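Cleaver and bamboo board set, the Flikadley kitchen bundle
March
By Korkor Ansah

Restocked at last. Same cleaver as before, same board, we just ship them together now. Wide rectangular blade, steel, metal handle all the way down — no wood to look after, no rivets for gunk to get into. Board is bamboo, light tan, flat both sides so flip it when one side gets tired.

Good for green onions, cabbage, herbs, anything long and leafy that slides around under a skinny knife.

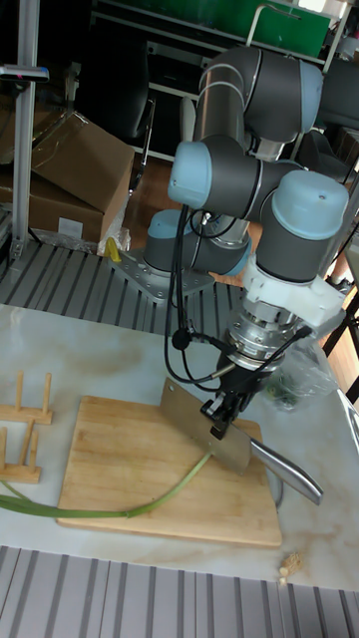
Ekow Asamoah wrote in to say the handle felt heavy the first week and then he stopped noticing, but he'd still like a smaller one for his daughter. He gave it 4 out of 5.

Smaller size is on the list, no date yet. Weight is mostly in the blade and it does teh work for you on scallions. Let it drop, don't saw.

What you get
- Cleaver, steel blade, hanging hole in the upper corner
- Bamboo board, rectangular, strips visible 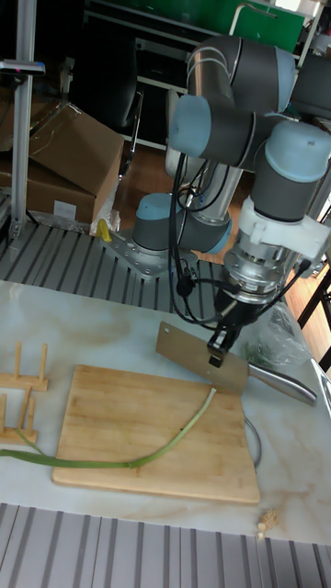 Care
Hand wash both. Dry the knife right away, dont leave it in the sink. Board goes upright to dry, a peg rack is ideal — the wooden ones from Stusbridge fit it fine, sold seperately. Oil the board every 2 months, more if your kitchen is dry.

For scallions, lay them along the board and work from the pale end. Short pieces pile up fast, push them off to the side with the back of the blade.
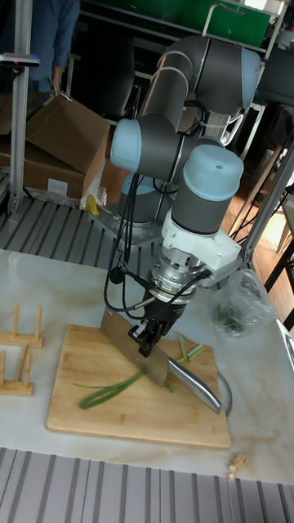 Never with the edge, it dulls quick that way. Sharpen on a plain stone. Pull-through gadgets don't like a blade this tall.

Ships in 4 days. Returns ok if unused.

Related items
Stusbridge peg dish rack
Visser sharpening stone
Cloltus board oil
Flikadley paring knife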